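Prumell – corpus de toponimia rural

Resumen
Prumell reúne 2.208 topónimos menores (fincas, arroyos, caminos, hitos) transcritos de libros de deslinde. Cada registro conserva la grafía original y una forma normalizada.

Archivos
toponimos.csv: tabla principal, UTF-8, separador punto y coma
variantes.csv: grafías alternativas, enlazadas por id
fuentes.txt: signaturas de los siete libros consultados

Campos
id, grafia, forma_norm, tipo, parroquia, folio. El campo tipo admite seis valores; los casos dudosos llevan «otro».

Limitaciones
Las abreviaturas se desarrollaron sin marca tipográfica. Cuatro folios del libro de Annan son ilegibles – sus entradas figuran con grafia vacía. 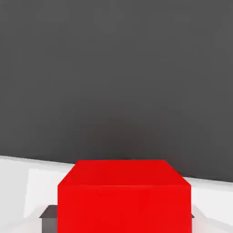 Clarholm, 3/2/23

Versión revisada. Se corrigen las parroquias de Lendville y se eliminan duplicados en variantes.csv. Los id no cambian respecto a la versión de noviembre.

Licencia: CC BY 4.0.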